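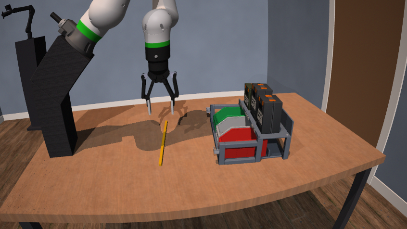
2 min read

Section 4: Cleaning and Oiling a Wood Plank Floor

These steps cover routine care of oiled plank floors finished with Nirkcombe Floor Oil. For lacquered floors, go to Section 6.

Before you start
Keep the room at 70 °F or lower while you work. Turn off underfloor heating the evening before. One 1,000 ml can is enough for a first coat in most bedrooms and home offices.

1. Move chairs, rugs and anything else light enough to lift. Tables can stay if you can reach under them with a mop.

2. Vacuum with the hard floor head. Go along the baseboards with the narrow nozzle.

3. Mix Avex soap with warm water as shown on the cap. Mop with the grain, wringing the mop well each time.

CAUTION: Do not use a steam mop. Steam lifts the oil and can open the joints between planks.

4. Let the floor dry overnight with a window open.

5. Roll up any mats left on the floor and check the wood underneath. Planks that have been covered for months are often a different shade from the rest. Leave them exposed for a few weeks before oiling if you want an even color.

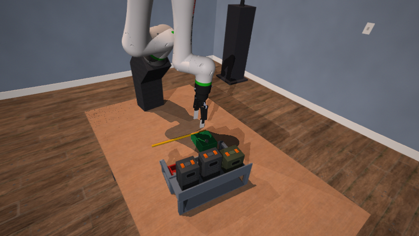

6. Pour a small amount of oil onto the planks and spread it thinly with a Semaan pad. Start at the wall farthest from the door.

7. Wait 2 hours, then wipe off any oil still sitting on the surface.

NOTE: Dull patches after the first coat need a second one. Use the 600 ml can for this.

WARNING: Oily rags can catch fire on their own. Soak them in water and lay them flat outdoors to dry before throwing them away.

8. Stay off the floor until the next day. Put mats back after a week.

Section revised in January by Seul-gi Jeon.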